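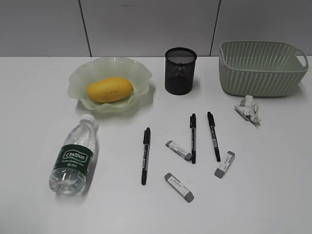 Tabletop put-away (desk-goods automation)

Tabletop put-away is the job of taking small loose things off a work surface and setting each one in the container it belongs in. In warehouses and return centers it used to be done entirely by hand, and in plenty of places it still is. I keep this entry mostly because I worked a put-away table for years at Jenik, a returns and repacking firm in Derkach, and then stayed on when an arm took over part of the table. So what follows leans on that one building, and other sites will do things differently (please write to me if yours does, I love hearing about it!). Last revised 2025-02-20.

Other names

You'll see the work called bench clearing, loose-item sorting or, in older job ads, "table hand." At Jenik we just said tables. "I'm on tables this week" was a full sentence and everybody knew what it meant for your back. The automated version goes by the name of whatever system a site has bought, so at our place people say Steltari for the arm and Fonar for the software that decides what goes where, even though half of us mix the two up when we're annoyed at one of them.

What the work consists of

A put-away table starts out with goods on it and some containers toward the back. Pens, markers, erasers, a bottle of water, a piece of fruit, scraps of wrapper – the mix is ordinary stuff and that's what makes it hard. A machine that handles one kind of carton all day has an easy life by comparison. On a put-away table a round slippery thing can sit right beside a thin flat thing, and each of them needs a different approach.

By hand, the job has a few stages that people do without thinking. You look over the table, you pick something easy, and while one hand is dropping it in place your eyes have already gone to the next item. You also turn things as you go. A pen has to come up on its end to go into a cup, and an eraser can be lowered into a basket pretty much any way you like. I never noticed I was turning anything until I had to explain it to the people setting up our arm, and then I couldn't stop noticing it for weeks.

The automated job has the same stages but they come apart. Fonar looks at the table and makes a list. Steltari goes for one item, closes its fingers, lifts, carries, lowers, lets go, and then the whole thing gets looked at again. The second look is there because items roll, and because a bump from a finger can move a neighbor you weren't even reaching for.

Containers and where they stand
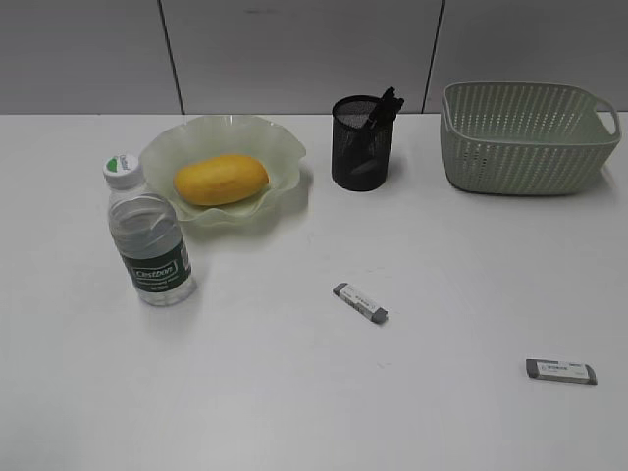 Most sites keep the containers in fixed spots along the back edge, and I'd say this is the one setup choice that matters more than the brand of arm. An arm doesn't need it as badly as you'd think, but the people do. When a person steps in to finish a table, they want the pen cup where the pen cup always is. We had a stretch where the containers were set out differently for every run, to give the software some variety, and the hand workers hated it so much that it got written up in the shift log under a heading I won't repeat.

The containers themselves are cheap household things nearly everywhere. A mesh cup does fine for pens because it's narrow and holds them upright. Baskets with open sides are popular since you can peek through to see if they're filling up. Bowls are the odd ones. They work for fruit and anything else that wants to roll, but a bowl with a fancy rim gives a gripper less room to come in from the side, and our setup notes ask for a straight approach from overhead.

Surface matters too. A plain white top with plain walls around it makes it easier for the cameras to tell goods from background, and it's easier on human eyes than the brown wrapping paper we used to lay down. The downside is glare. Slavica Shehu, our shift lead at the time, asked for softer lights above the tables as soon as the white tops came in, and she got them before the arm was even plugged in. I still think that was the best thing to come out of the whole project for those of us with glasses.

Gripping

Two-finger grippers are the usual choice for this work. They're simple, and if a pad wears out you swap it yourself between runs (ours are listed in the parts book as 3003, which every new person reads as a year). The fingers come in on either side of an item and press. For a narrow object that's all there is to it, provided the fingers line up with the thin side. Come at it crooked and the item twists in the grip, or shoots out sideways and you get to crawl after it.
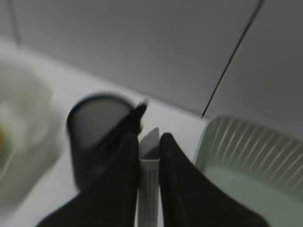
A slim white item held upright between the gripper fingers, with a mesh pen holder to the left and a ribbed green container to the right.

Holding a thing upright changes how close you can carry it to its neighbors. A narrow item takes up very little room that way, so the arm can pass between a cup and a basket without needing a wide path. The fingers are usually the bulky part. People who come over from hand work are surprised by this, I sure was – you watch the item the whole time and it's the knuckle that knocks the cup over.

Soft items are harder. Crumpled paper has no real sides and no two pieces are the same shape, so the software has to guess where a good squeeze would be. Clear plastic is also known to be tricky, as a camera sees the table straight through it. At Jenik we settled the bottle question by leaving bottles to people. The arm could often manage one, but "often" isn't a nice word when there's water involved.

What changed for the people

When I started there were 12 of us on tables. There are 10 now, and the difference is one retirement and one move to the loading dock, so I can't tell you a dramatic story about layoffs. I know other firms have had a rougher time of it and I don't want this entry to sound like an ad. What did change was what a shift is made of.

Reaching went down a lot. On a hand table you lean over the back edge all day, and the back edge is exactly where the containers live. With the arm doing the first pass, a person mainly handles leftovers: the stuck, the crumpled, the see-through, the things Fonar put a question mark on. My shoulders are better. I do miss the rhythm though! A hand table had a kind of swing to it and you could chat across it. Watching an arm is slower and you get pulled in, and the talking dried up more than I'd have guessed.

Checking went up. Every release from the gripper gets recorded, and somebody has to go through the doubtful ones and say whether the item really ended up where it should. In July we logged 2062 put-aways in the first full month, and a good chunk of my time went into sitting at a screen agreeing or disagreeing with a machine. It's tiring in a different way. Your eyes go before your arms do. We ended up swapping between screen and table at every break, which wasn't in the original plan but is now written into the rota.

Pay was the sore spot. Screen checking was first graded the same as table work, and Rafia Hayat, who'd been doing tables longer than any of us, argued that you can't judge a doubtful grip unless you've done a few thousand of them with your own hands. Management took a while over it. The checking grade is now one step up, and anyone with table experience can apply for it. I'd like to see that copied elsewhere, and I'd also like to see it apply to new hires sooner than it does.

Training

New people at our site still learn the hand table first. There's been talk of dropping this, mostly from folks who've never had to take over a table in the middle of a run. The hand weeks teach you which items lie about their weight and which ones roll, and you can't pick that up from a screen. After that comes the stop button, the pause button, the difference between them, and how to clear the fingers safely when something is jammed.

Trainees get a short session on wrist cameras as well. The view from the wrist is strange at first. It sits right behind the fingers, so the fingers look enormous and the item in the grip can hide the very basket you want to see into. I tell people to look at the tips and the item first, then the container, and to ask for the fixed camera if they still can't decide. Print on a package helps you know what's being held, but it won't tell you how firmly.
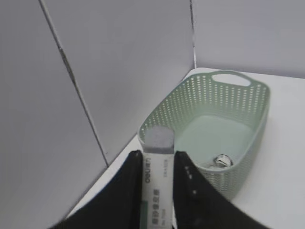 Common troubles

Double picks: two items lying close together get squeezed as one. The cure is spacing, and on a crowded table that means a person nudging things apart before the run starts.

Leaning items: a pen goes into the cup but hangs over the rim. Fonar counts it as in. Most of us count it as in too, unless the cup looks ready to tip.

Stray bits in containers: a scrap from an earlier run gets left at the bottom of a basket and the software treats it as a new arrival. We do a basket check at the start of each run now, and yes, it gets skipped when things are busy.

Worn pads: the first sign is usually a slow slide, where an item sits lower in the fingers at the end of the carry than it did at the start. Swap the pads as a pair.

Open questions

I don't have good information on how put-away tables are run at sites with more than one arm, or on night shifts, which we've never had at Jenik. The section on pay also covers a single firm. If you've worked with a mixed table where person and machine share the surface at the same time, I'd be very glad of notes on how the stopping distance is set, as ours keeps the two strictly in turns.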